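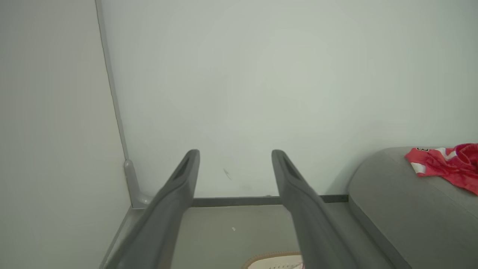

Sivstead Annexe – pre-occupation safety checklist, with comments

Inspector: Natanael Bezerra
Visit: one morning in August, 9.40 to just after 1
Previous inspection: carried out for the vendor by Rangel Property Care

Marks used: OK / Needs work / Not shown / Fail. "Not shown" means I was told it was fine and given nothing to look at. I don't pass things on that basis and I'd ask the buyers not to either.

General remark before the list. The annexe was sold to you as "fully refurbished and compliant throughout". I have read the Rangel report twice. It has a tick in every box, including the box for the lift. There is no lift. Please read the rest of it with that in mind.

1. WAYS OUT

1.1 Front door opens fully and without a key from inside – OK
Stiff for the last few inches. It does open.

1.2 Rear door opens fully and without a key from inside – Fail
Needs a key. The key was in the agent's car. I was told this was "only for the viewings", but the lock is a keyed deadlock on both faces and has plainly been chosen on purpose. Change it for a thumb-turn before anyone sleeps there.

1.3 Corridor clear – Needs work
Two rolls of carpet and a boxed sink. Probably gone by the time you read this. Check.

1.4 Ground-floor bedroom window usable as an escape – Needs work
Painted shut. Rangel report says "opens freely". I would like to meet whoever opened it.

2. FIRE AND SMOKE

2.1 Smoke alarm, ground-floor hall – OK
Tested with the button, and the upstairs one sounded too.

2.2 Smoke alarm, upstairs landing – OK
Date on the back is good for several years yet.

2.3 Heat alarm, kitchen – Fail
A base plate with nothing on it. Marked as tested in the Rangel report.

2.4 Carbon monoxide alarm near boiler – Needs work
Present, in its packet, on a shelf. It should be out of the packet.

2.5 Kitchen door closes by itself from any position – Fail
Stops about a hand's width short. The closer has been wound as far as it will go, so more adjusting isn't the answer. The door is catching on the floor covering. Take the door off and plane it, and don't let anyone talk you into removing the closer.

2.6 Fire blanket – OK
Where it should be, away from the hob.

3. ELECTRICS

I am not an electrician and this section is only what can be seen and pressed.

3.1 Consumer unit accessible and labelled – Needs work
Accessible. One breaker is labelled "misc". Another has a label for a garage.

3.2 Test button on the RCD trips it – OK
Tripped at once and reset.

3.3 Electrical condition report – Not shown
I was shown a covering letter from Zallik Electrical saying that a report exists. A letter about a report is a letter. Ask for the full document, with the schedule of test results, and look at whether the circuits on it match the ones in the house.

3.4 Sockets firmly fixed – Needs work
The double beside the cooker moves when you pull a plug out of it.

3.5 Bathroom light suitable for its position – Not shown
Nothing on the fitting I could read. Ask Zallik.

4. GAS AND HOT WATER

4.1 Current gas safety record – Not shown
"In the post". It was in the post last month as well.

4.2 Boiler flue clear outside – Needs work
A climber is growing across it from next door. Cut it back and keep it cut back.

4.3 Hot water at kitchen tap reaches 60 degrees – OK
It does, after a long run. My thermometer is checked each spring.

4.4 Hot water at bath tap limited to a safe temperature – Fail
Far too hot for a bath that children will use. I could find no mixing valve under the panel. The sales sheet lists one, made by Girnberg, as an "included safety feature". Either it was never fitted or it's somewhere I couldn't get to – in which case it can't be serviced and still isn't doing its job.

5. STAIRS AND FLOORS

5.1 Handrail continuous and firm – Needs work
Firm at the bottom. The top bracket has one screw in it out of three.

5.2 Gaps between spindles – OK
My gauge didn't pass through anywhere.

5.3 Treads even and sound – OK
The fourth creaks. Creaking isn't a defect, whatever the buyers' uncle says.

5.4 Bathroom floor not slippery when wet – Needs work
I poured a cup of water on it and didn't care for the result. The tile supplier's leaflet calls it "ideal for all rooms", which tells you nothing. Ask for a slip rating in writing.

6. DAMP AND VENTILATION

6.1 Extractor fan in bathroom works – Needs work
It makes the noise. Held a sheet of tissue to the grille and it fell off. Follow the duct into the loft and see whether it's joined to anything.

6.2 Trickle vents open – OK

6.3 Signs of mould – OK, with doubts
None seen. All the walls had been freshly painted, and fresh paint before a sale makes me look harder, not relax. Look again in winter, behind wardrobes first.

7. OUTSIDE

7.1 Path level and lit – Needs work
The sensor light comes on when you reach the door, having already walked the dark part.

7.2 Gutters and downpipes – OK from the ground

7.3 Boundary wall – Needs work
Leaning slightly towards the lane. Ask whose wall it is before you ask what it costs.

COSTS

Rangel have offered to put everything right for 2,294. I haven't been given a breakdown and can't say what "everything" covers, given that they found nothing wrong the first time. The vendor's offer of up to 2,000 off the price is better in my view, as you'd then pick your own people. Don't accept either until items 3.3 and 4.1 are in your hands.

TO BE DONE BEFORE ANYONE MOVES IN
1.2 rear door lock
1.4 bedroom window
2.3 kitchen heat alarm
2.4 carbon monoxide alarm
2.5 kitchen door
4.1 gas record
4.4 bath temperature
5.1 handrail bracket

The rest can follow. I'm willing to come back for a second visit, any morning after 11, provided somebody brings the back door key in from the car.

N. Bezerra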